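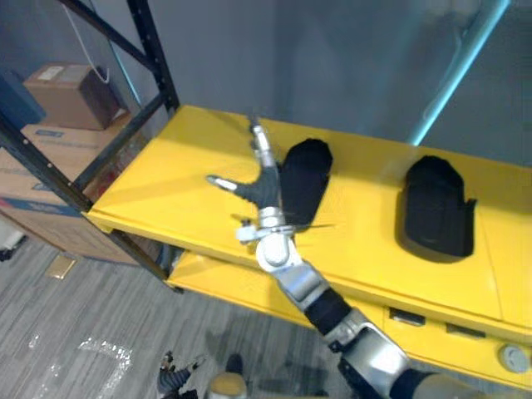
The arm at the yellow table, Muvcombe workshop, October.

Search this site Go

I finally made it out to the shared workshop in Muvcombe! I've been reading their build notes for ages (the Priltuvano project, if you follow that sort of thing) and when they opened the doors for an afternoon in October I drove the 4 hours with a bag of pretzels and no plan at all. Worth every mile.

You go in through a side door past the bike racks, sign a sheet, and then you're pretty much free to wander. There's a laser cutter, a sewing corner, a wall of donated hand tools, and then at the back the robot people. Guess where I spent most of the day.

Priltuvano has two arms, and the one I couldn't stop looking at has a proper hand on the end, with a dark gray palm and silver on the fingers. I build little desktop arms at home out of hobby servos, so the big rounded joints got me right away. Mine look like a pile of brackets next to it! I asked if I could crouch down and look at the wrist from underneath and they said sure, so I did that for much longer than was polite.

The table is their own build too. It's two levels, very yellow, with a pair of black pockets sunk into the top. One of them has an outline a bit like a boot, and I want to steal that idea for my own bench, where parts roll off onto the floor every single time. The crew told me the paint was a leftover can from somebody's garage and they've grown fond of it. I would have picked the same color, I think.

They gave a short talk at 2, standing up, with everybody leaning on whatever was near. The whole project has cost them $2000 so far, mostly spread over two winters, and a good part of that went on motors they later swapped out (ouch, I have a drawer like that). The control code is on version 534. They number every save, even the ones that only fix a typo, and someone behind me laughed very loudly at that. I wrote down that they tune one joint at a time and leave the fingers until last. I've been doing it the other way around for a year, so that's my next month of evenings sorted.

I also had a nice long chat about cable routing with a couple who'd come over from the Faswood club. They're just starting on a gripper and wanted to know whether to print the fingers or machine them. Opinions differed! We were still going when the coffee ran out.

If you go: parking is free behind the building, the snacks are cash only, and the 5 dollar donation at the door goes toward the tool fund. Bring a sweater, the back room gets chilly. I stopped at Vörös on the way home for a bowl of soup and sketched table pockets on the receipt. My first try is already cut and it's too shallow, so I'll be doing that one again.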